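**Does Semville's comptroller have to be elected, or can the council appoint one mid-term?**

Ours resigned in March with 23 months left. The charter says vacancies are "filled by the council," but the county clerk mentioned a special election. Which applies?

Sarla Pant

**Kadri Ots**

Both. Under section 6 the council appoints an interim within 44 days. If more than a year of the term remains, the seat also goes on the next general ballot, for the unexpired portion only. The interim may run. Check whether your charter was amended; older copies omit the second paragraph.
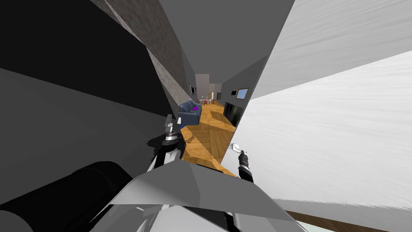 *Simulated hallway with a wooden floor, rendered view*

**Stavros Vasilakis**

They always just appoint a friend. Skundport did the same thing.

**Salma Ait Ali**

Kadri is right on the ballot rule. One addition: an interim who wants to run still has to file petitions like anyone else. Signatures go to the county clerk, not the council office. The appointment itself needs a majority of all seats, so absences count as no votes.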